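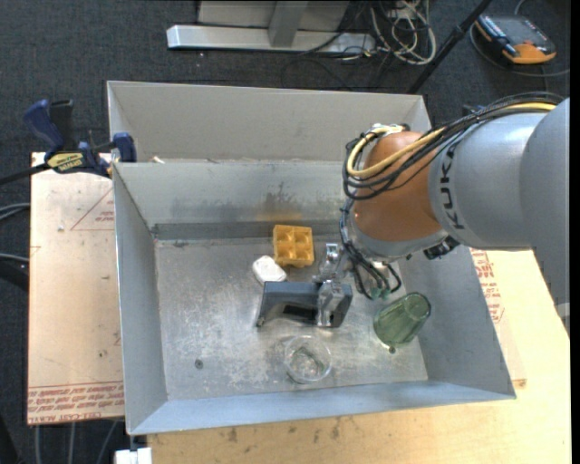 Week 6 notes: picking from a bin when you don't know what's in it

Reading for this week: the Hakala chapter on grasp scoring, and the Wurnis report by Kerttu Ruotsalainen and Ostap Fedoruk. The report is short. Read the appendix too, where the failures live.

1. The problem

An arm, a gripper, a metal bin and a few objects it has no models of. The robot has to choose one place to grab, try it, and find out. A clear cup on a scratched metal floor is close to the worst case. Depth sensors look straight through it and report the floor, with great confidence. The tinted green tumbler is a little kinder. The orange block with the four square recesses gives good depth everywhere, and so every method ever published does well on things like it.

2. The method

Wurnis samples candidate grasps over the whole bin and scores each one with a network trained on past attempts. The label is one bit: was something in the gripper after the lift or not? There is no object recognition step. The network couldn't tell you what a cup is, and for this job you shouldn't care.

The new part is a second score for how far to trust the depth reading at each point. Where trust is low, the color image gets more weight. Fedoruk calls this "asking the other eye." You may call it a weighted sum on the exam.

3. The result

On opaque objects, 88 percent of attempts succeeded, with or without the trust score. On clear ones, success was 76 percent with it and 14 percent without. Before you get excited, note that the bin walls stayed put through all of the tests. Slanted walls rule out a lot of approach angles, and a network can learn those particular walls very well.

4. For section

Bring a written answer to one of these, half a page at most.

a. A grasp lifts two objects at once. Under the one-bit label, that is a success. Do you agree?

b. How would you test whether the network learned about cups or about this bin? Ellmont students had a go at this in February and mostly proposed buying a second bin. Try to do better, or at least cheaper.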